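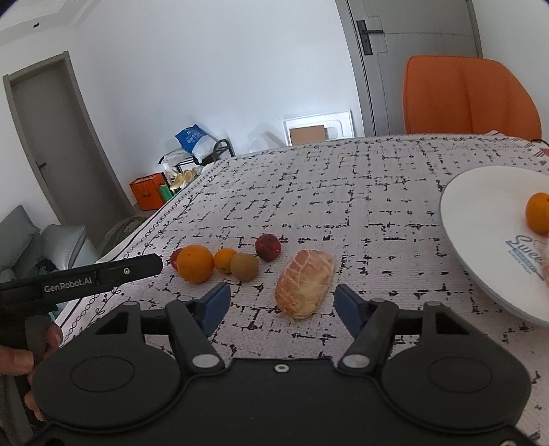

4. Setting up the steam iron

Read section 2 (Safety) before you start. The steps below apply to all Drimer steam irons with a removable tank.

4.1 Filling the tank

1. Unplug the iron and set the steam dial to 0.
2. Lift the tank out by its handle and open the filler cap.
3. Pour in up to 200 ml of tap water. Do not go past the MAX line.
4. Close the cap and push the tank back until it clicks.

Note: If your tap water is very hard, mix it with an equal amount of distilled water. Do not use scented water, starch or vinegar.

4.2 First use

1. Stand the iron on its heel and plug it in.
2. Turn the heat dial to 135 °C and wait for the light to go out. A slight smell is normal - it clears after a few minutes.
3. Set the steam dial to 7 and iron an old towel until the steam runs clean.
4. Wipe the soleplate with a damp cloth once it has cooled.

CAUTION: Steam leaves the front vents as soon as the dial is turned. Keep your free hand behind the iron.

4.3 Table linen

Iron tablecloths on the wrong side while slightly damp, working from the center to the hem. For mixed fibers, follow the lowest setting on the care label. Let the cloth lie flat until cool before folding - warm cloth takes creases easily.

If water drips from the soleplate, see section 11.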